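3.2 Material and folding surface
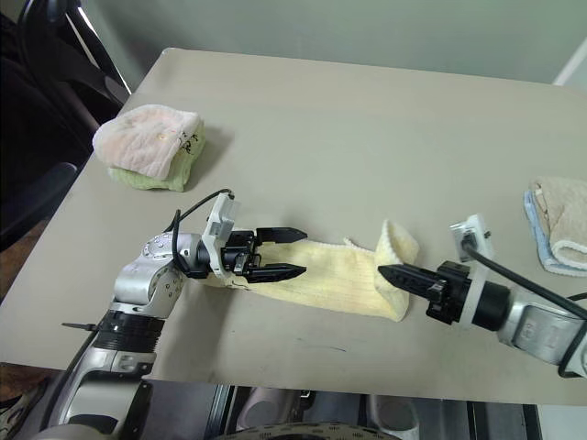
Figure 4. A yellow terry towel laid lengthwise on the beige table, with a raised fold at its right end.

The towel was chosen as the first textile of the study because it is found in almost every home and because people fold it in very different ways. In the interviews of the first phase, many participants said that a towel is "not difficult", but when we asked them to explain the steps in words, they often stopped after the first fold and continued with their hands. This difference between what people can say and what they can do was the starting point of the present section.

The towel in Figure 4 is of a pale yellow terry cloth with faint ribbed stripes. Terry is a forgiving material. The small loops on its surface hold against each other, so a fold that is placed with care usually stays where it was placed. On the other hand, the same loops make the cloth thick, and after two or three folds the edge becomes round and wants to open again. Participants in the Besoder household group called this "the towel breathing". A thin cotton tea towel behaves in the opposite way: it takes a sharp crease, but its corners slide easily when the second half is brought over.

All towels were laid on a table and not on a bed or a sofa, although the bed was the most common folding place in our survey. A soft surface sinks under the hand and the cloth sinks with it, so the edges are hard to compare between one fold and the next. The table also gives a straight line that the folder can use as a guide. We noticed in the pilot that people who had no such line often turned their whole body in order to see if the edges were parallel.

The direction of the cloth is important for the description of the task. We use the word "lengthwise" when the long side of the towel runs from the left to the right of the working area, as in Figure 4. In this position the two short ends are the natural places to begin. The end which is lifted first is called the leading end, and the other is called the resting end. At the right end in the figure, the cloth bends up into a looped fold which stands slightly above the table. We call such a shape an open fold. It becomes a closed fold only when the upper layer has been laid down and smoothed.

The open fold received more attention from us than we had planned. In the written instructions collected from the Mernton laundry course, it is not mentioned at all; the text goes directly from "take the end" to "fold in half". For an experienced person the open fold is very short and has no name. For a beginner it is the moment when most of the errors enter. If the loop is too high, the upper layer falls to one side. If it is pressed too early, the fold line is fixed before the end has reached its place, and the towel must be opened and started again.

Before each trial the towel was shaken once, laid down and smoothed from the centre to the ends. We did not iron the towels. Small waves in the cloth were accepted, as they are also present in cloth that comes from a drying rack at home. The towels were washed together before the first trial with the same powder (Tustar, without softener), as softener changes the feeling of the loops. After every 20 trials they were washed again.

The quality of a finished fold was judged by two persons, who worked separately and used a scale from one to five. They looked at the meeting of the corners, the straightness of the outer edge and the height of the folded towel. Lok-yiu Shih prepared the scale and tested it on a set of older towels borrowed from the Canpolat guest house. In this test the corners were the easiest point to agree on. The height was the most difficult, as a terry towel becomes lower when it is touched, and the second judge therefore saw a slightly flatter object than the first. For this reason the order of the judges was changed after each towel, and the height was given less weight in the final score.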